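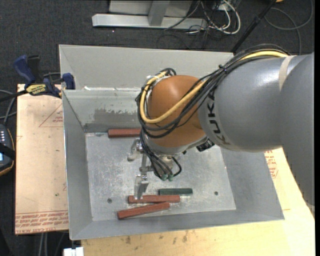
cesisley_dad
Joined: April
I sell used stuff out of a unit and the question of the month is cable. Specifically, whether to keep any of it. My late uncle left me 50 years of extension cords, coax, lamp wire and phone chargers for phones that no longer exist, and my wife would like the unit's back wall returned to her. I've been trying to coil it all neatly and it fights me. Look at the yellow one up top, thicker than the black ones beside it and still pulled into a tight loop at the left end. Mine won't do that. Mine does a sort of figure eight and then lies there looking at me. So, two things. How do you coil old cord so it stays coiled, and how do you decide what goes?

plinth
Over-under. Every other loop gets flipped under. Ten minutes to learn, and then you become unbearable at other people's houses.

Domnica Radu
Seconding over-under. I did sound for a community theater for years and if you wrapped a mic cable around your elbow you were asked to go stand in the lobby.

As for what goes: anything with cracked insulation, today, no ceremony. Cut the plug off first so some optimist doesn't pull it out of the trash.

gravelpit731
Elbow wrapping is fine. I've done it since I was a kid and every cord I own works. The over-under people are a religion.

Domnica Radu
Every cord you own has a twist in it like a telephone cord from a sitcom. You've just stopped noticing.

gravelpit731
I notice it, I just don't mind it. It's a leaf blower. It isn't Carnegie Hall.

cesisley_dad
I tried over-under on a 50 foot outdoor cord this morning. Got four good loops and then something happened and I had a knot the size of a cantaloupe. Is the cord too old or am I?

plinth
Could be the cord. Old vinyl gets a memory. Lay it out straight in the driveway on a hot afternoon, let it soften up, then coil it while it's warm. Unplugged, obviously. I say obviously, but I've met people.

Aurel Neagu
Different view on the keeping question. I would not throw out the coax. I had a box of it for years, got rid of it, and that same spring my tenant wanted an antenna on the roof. Paid retail. Still sore.

hijazi_hardware_fan
Aurel, that's how they get you. One time in your life you need the thing, so you store 400 pounds of it forever. My father-in-law had a coffee can of wall warts labeled "GOOD ONES." Not one was labeled with what it went to. He's gone now and the can is at my house. I don't know how that happened either.

Aurel Neagu
What voltage are they

hijazi_hardware_fan
Please don't.

Aurel Neagu
If there's a 9 volt with the center negative I'll pay shipping.

gravelpit731
Scrap value, people. Copper. Bag it up and take it to the yard. I took a trunkload to the place behind Ostetti and came home with lunch money and an empty shelf. Don't bother stripping the thin stuff, you'll hate yourself by the second lamp.

Domnica Radu
Agree with gravelpit, and I'd like that on the record as it won't come up again. Call first though. Some yards won't take Christmas lights, and some take them gladly at a price that is mostly an insult.

cesisley_dad
There are Christmas lights. I hadn't mentioned the Christmas lights.

plinth
How many

cesisley_dad
A steamer trunk. Plus a Nosus cord reel with the crank snapped off, and he'd wound the cord on it by hand anyway, backward, so it feeds out from the bottom. Whole thing weighs more than my dog.

gravelpit731
Reel's trash. Keep the cord if the jacket's good.

Aurel Neagu
Keep the reel. You can make a crank out of a bolt and a piece of dowel.

cesisley_dad
My wife just read this thread over my shoulder and would like to know Aurel's address so she can have all of it delivered.

Aurel Neagu
I have a truck. Is the trunk included?

cesisley_dad
Trunk's included. PM sent. The gate code is 2117, no wait, I'll PM that too. Mods, can you edit that out?

plinth
Can't hurt to leave it up. Maybe somebody will steal the lights.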